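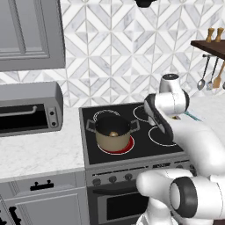 *A black electric stove in a rendered kitchen.*

# How to get to know a small town in one long weekend

I love big cities, but give me a town with one main street, a river and a church you can see from everywhere, and I'm happy for days. Small places reward a bit of planning far more than you'd expect. Turn up with no idea and you may find the museum shut and the last bus gone. Turn up with a rough plan and you'll come home feeling as if you half live there!

I'm using Erkcombe all the way through, which has a population of 3,128 and sits where the Clokeck stream runs into the estuary. Swap in your own town as you go.

## What you need

- A paper map, ideally one that shows footpaths
- A notebook and two pens (one always vanishes)
- The local bus timetable, printed or saved to your phone
- Shoes you've already worn in
- Small change for honesty boxes, church leaflets and the odd cake stall

## Step 1: Read the town before you arrive

Give yourself one evening for this, not more. Look at the map and find four things: the water, the oldest church, the market place and the station (or where the station used to be). Most small towns grew up between those points, and once you know where they are you can guess where the interesting lanes will be.

Then look for a local history page. Erkcombe's is a lovely muddle written by Ojārs Hunt, who has put up old shop adverts, flood notices and a very long piece about the rope works. I read the flood page first. It explained in five minutes why the high street is on a slope and the quay has hardly any houses on it, and the whole place made sense when I got off the bus.

Write down street names that sound odd. Tenter Lane, Fish Strand and Old Pound Row are all in my notebook from that evening, and every one of them led somewhere good.

## Step 2: Choose your dates with care

Check these before you book a bed:

1. Market day. You want to be there for it, even if it's only six stalls.
2. Museum opening. Small museums often close for the winter. The one in Erkcombe opens again in February.
3. Tides, if the town is on the coast or an estuary. Some of the best paths are under water for half the day.
4. Early closing. Plenty of small towns still have one afternoon when the shops shut at lunch.

If you can't make all of them fit, go for the market and the tide.

## Step 3: Stay in the middle

Spend a little more for a room you can walk home to. You'll pop back for a jumper, drop off a bag of plums, go out again at dusk when the streets are quiet. I stayed above a wool shop on Fore Street and knew the sound of the delivery van by the second morning.

Ask whoever lets you the room where they buy their bread. Rosalie Widmer, my host, sent me to Osano on the corner by the bridge, and I went three times. Get the seeded rolls. They go early.

## Step 4: Walk the edge first

On the first afternoon, leave the centre alone. Walk right round the outside of the town, or as near to it as the paths allow. It sounds backwards, but you'll see how the place sits in its valley, where the fields begin, and which roads people came in by before there were cars.

In Erkcombe the loop goes like this:

- Start at the bridge and follow the Clokeck upstream on the left bank
- Cross at the stepping stones (or use the road bridge a little further on if the stream is high)
- Turn right up the sunken lane to the chapel
- Take the 375 steps down through the woods to the quay
- Come back along the sea wall

I won't pretend the steps are kind to the knees. There's a bench partway down with the whole estuary spread out in front of it, though, and I ate an entire packet of ginger biscuits there. If steps are a problem, carry on past the chapel and take the road, which is longer but gentle all the way.

## Step 5: Do the main street twice

Go up one side and down the other, slowly. The first time, look only at the ground floors: shops, doorways, boot scrapers, tiles. The second time, look up. The upper floors are usually a hundred years older than the shop fronts, or more, and you'll spot painted signs, bricked-up windows and carved dates.

Jot down any date you see. By the time I reached the top of Fore Street I had eleven of them, nearly all within the same thirty years, and that told me when the money had come in. Later I asked in the library and found it was herring.

## Step 6: Find the local archive

It might be a proper record office or it might be two filing cabinets behind the children's books. Either way, go! Ring ahead if you can. Say you're a visitor and you'd like to see old photographs of the high street, which is easy for them to find and a great way into everything else.

Erkcombe library has a collection of 1,338 prints, kept in shoe-sized boxes and sorted by street. Helju Vasiliauskas was on the desk when I went in, and she brought out Fish Strand first. I spent a whole wet morning with it. Take a pencil, as pens are often not allowed near the prints, and ask before you photograph anything.

## Step 7: Sit still somewhere

Pick one café and stay for at least an hour. Mine was Kütt, at the bottom of the market place, with steamed-up windows and a very good cheese scone. Choose a seat near the counter if you enjoy a chat, or by the window if you'd rather watch.

Good questions to ask, if somebody seems willing to talk:

- What's changed here since you came?
- Where do you take people when they visit?
- Which way would you walk to the sea?
- Is there anything on tonight?

That last one got me into a rehearsal of the town band. Waqas Mohmand, who was on the next table with a cornet case, told me to slip in by the side door of the hall. They played for two hours and I wouldn't have found it any other way.

## Step 8: Take one bus ride out

Leave half a day for the next village along. You'll understand a market town better once you've seen who comes to it. From Erkcombe, the number 2 goes out along the estuary and back, and the left-hand seats have the view on the outward trip. Get off wherever you like the look of, but check the time of the return bus at the stop itself. The printed timetable and the one online didn't match when I went.

## Step 9: Draw your own map

On the last evening, clear a bit of table and draw the town from memory. It doesn't matter if it's dreadful. Put in the bridge, the church, your bed, your café, and join them up. Then open the paper map and compare.

My gaps were all on the east side, so the next morning I went there before the bus and found a walled orchard with its gate standing open. Marilou Galang, who does the same thing on every trip, colours her maps in and sticks them on the back of the kitchen door. I've started doing it too – the Erkcombe one is mostly blue.

## If the weather turns

Swap the order about. Steps 5, 6 and 7 all work in the rain, and so does a look inside the church, where you should read the memorials near the door. Save the loop for the driest half day, and don't try the stepping stones after a heavy night.

## A sample plan

| When | What |
|---|---|
| First afternoon | Walk the edge, early supper |
| Second morning | Main street, market |
| Second afternoon | Archive, then café |
| Third morning | Bus ride out |
| Third evening | Draw the map |
| Last morning | Fill in the gaps, buy rolls for the journey |

*Bus times and library hours last checked 2023-10-19.*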